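# About Urkton

Urkton is a small engineering office that tests whether robot arms can do ordinary chores: folding, sorting, wiping, packing. We do not build the arms. We buy or borrow them, set them a household or shop-floor task, and publish what we find, including the failures.

The short answer to the question we are asked most often is no, not yet, except under narrow conditions. The longer answer is our work.

## What we test

Our current programme is on thin, flexible items. A mug keeps its shape when it is picked up. A cloth does not, and a gripper that manages the first will often pinch air on the second. 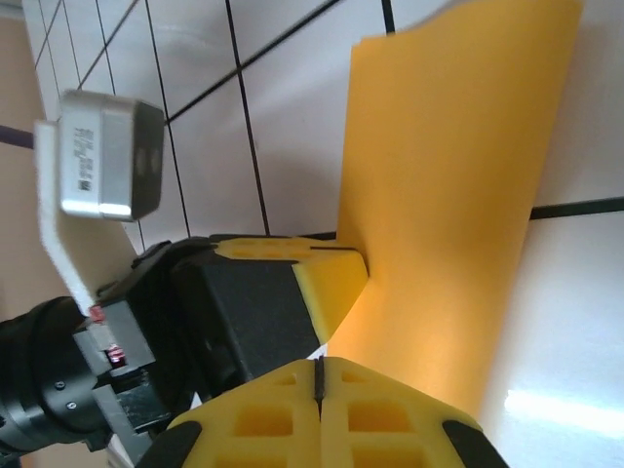
*Wrist view: yellow sheet material held between the foam fingers.*

Each task is run 300 times before we report on it. A run counts as a pass only if nobody touches the item or the arms between start and finish. Partial results are logged separately and are not added to the pass rate.

We work with two arms on a shared rail. One arm can lift a cloth, but it cannot easily hold one edge while finding another, and most folding comes down to that. 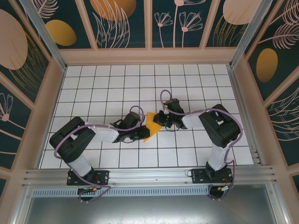 Handing over between arms is where most runs are lost. The second gripper has to close on material that the first is already pulling out of shape, and small errors in position add up. In our June series the median time for a single fold of a hand towel was 410 seconds. A person does it in 6. We quote both figures to customers at the first meeting.

## How we work

Murali Suvarna runs the bench and writes the test plans. Keerthana Chowdary is responsible for control software and for the run logs. Mareike Kuhlmann handles grippers, finger materials and pads, which wear faster than any other part we use.
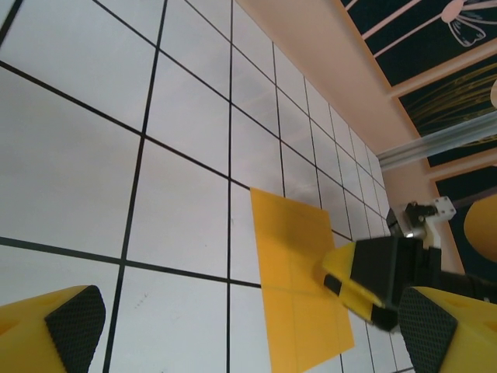 *Yellow sheet flat on the grid, with a fingertip from the other arm resting on it.*

The ruled surface gives us a common reference when we compare start positions between runs. Lighting is kept constant within a series. If a setting has to change, the series is closed and a new one is opened.

## Who uses the results

Laundries, hotel suppliers and light assembly firms come to us before they spend money on automation. Ferraro, a linen hire company, asked whether napkin folding could be moved to arms on the night shift. Our report advised against it and suggested a feeder for the existing folding machine. Kovevus, who pack flat spare parts, had a better result: their parts are stiff, arrive facing the same way and can wait a few seconds each.

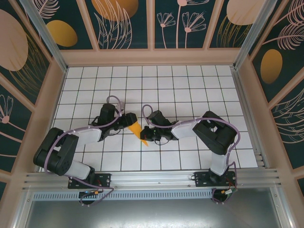
*Left gripper holding the yellow item, right gripper close beside it.*

We charge a fixed fee per task, agreed before testing. It does not depend on the outcome, and we take no commission from makers of arms or grippers.

## Background

Rima Awad and Edileuza Pimentel started Urkton after working together on packing lines in Koltulden, where the office still is. There are 5 of us. Rima deals with new enquiries and Edileuza with contracts and site visits.

If you have a chore in mind, send us a sample of the item, the number handled per shift and the time a trained person needs for one. A short film of the job done by hand is also useful.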